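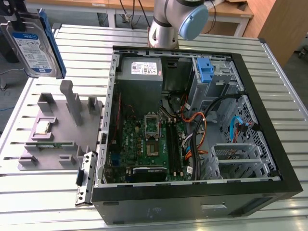

Minutes, Sostgate PC refurb group
January 23, 2026
By Gumaro Gallegos

Present: Higinio Ocampo (chair), Gumaro Gallegos (notes), four others, sign-in sheet by the door.

1. Last minutes
Passed, no changes.

2. Dell towers
- Opened one up, side panel off. CPU out, memory stick out, both parked on the gray plate next to the case. Socket frame left raised.
- Higinio wants parts to stay on the plate til they go back in. No more chips on the windowsill.
- Drives: keep the blue rails on. Lost 2 rails last month, still looking.
- Drive cage has the blue latch, lift it first, dont pull on the cage.
- Tidy the thick black cables before closing up. Agreed.

3. Medrano order
40 towers for Medrano school, due in May. Asset numbers start at 1122. Gumaro to print lables.

4. Money
500 left in parts budget. Thermal paste first, then SATA cables from Lovar. Vote: all in favor.

5. Storage
Stindomport unit is full. Scrap cases go out before anything new comes in. Higinio to call the recycler.

6. AOB
Screws: one cup per tower, write the number on the cup. Long talk about screws. Moved on.
Need a second anti-static strap.

Closed early, room needed.

Comments

benchrat: can the cups have lids please

Tilly R: I have a strap you can have, will drop it off

oldtower: item 2, my two missing rails were in the monitor box. sorry all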